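Baking bread with my grandmother's starter (sort of)

August 26, 2020

I have become one of those people. You know the ones, with the jar on the windowsill and flour down the front of every jumper they own. It started in June, when my neighbour Thilini Biswas left a jar of sourdough starter on my doorstep with a note saying "feed me", and I have been completely hooked ever since!

My gran in Andelgate baked twice a week for most of her life, and she kept a crock of something grey and bubbling in the pantry that we children were told never to touch. The original is long gone, sadly, but when I took the lid off Thilini's jar the smell was exactly the same – sour apples and a bit of beer – and I was eight years old again, standing on the cold tiles in my socks. So I call it Gran's starter, even though it came from two doors down.

My first loaf was a disc. I used 300 grams of flour and far too much water, got impatient, and put it in the oven after a couple of hours. We ate it anyway, toasted, with a lot of butter, and my son asked whether it was meant to be a biscuit. The second was better and the third had proper holes in it. I took it round to Thilini still in its tea towel and we ate half of it over the garden wall.

What I love most is how slow it all is. I mix the dough after tea, fold it a few times while the telly is on, and leave it in the fridge overnight. By morning it has puffed up and gone silky, and when you tip it out it sort of sighs. I could watch that bit all day. I have a big bag of strong white from the mill shop at Grullodo and a smaller one of rye, and I've found that a couple of spoonfuls of rye in the feed perks the starter up no end (especially when the kitchen is chilly).

Shaping took me ages to learn. I was using far too much flour on the board, so the dough just skated about and never got tight. Now I dust my hands instead and leave the wood almost bare, then drag the dough towards me so the underside grips a little and the top pulls smooth. I do love working on wood. Gran's board was as thick as a doorstep and had a dip worn in the middle, and my cousin has it now, the lucky thing. 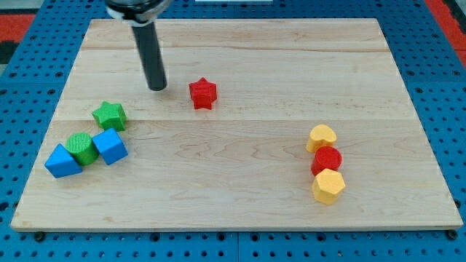 Pale maple, with lovely wavy grain.

Looking after a board is easy enough. I scrape off the dough while it's still soft, wipe it over with a damp cloth and stand it on its edge to dry. Every so often it gets a rub with oil, left overnight and buffed with an old pillowcase. Gran used to scrub hers with salt and half a lemon, and I've started doing that too, mainly for the smell.

The oven is the next battle. Ours is an old Janssen that runs hot at the back, so I turn the loaf halfway through and hope for the best. I bake in a cast iron pot with the lid on for the first part, then take it off to get the crust good and dark. My husband says burnt, I say dark. And please do let it cool before you cut it! I know it's torture, but a loaf sliced too early goes gummy in the middle, and I have ruined enough of them to be sure.

I've made 14 loaves now and only two have gone to the birds. Next on my list is the seeded one Gran made at Christmas, which had caraway in it and possibly treacle. My aunt thinks she has the recipe in a tin somewhere. If she finds it I'll type it up for you all, and if anyone within walking distance would like some starter, bring a clean jar and knock loudly.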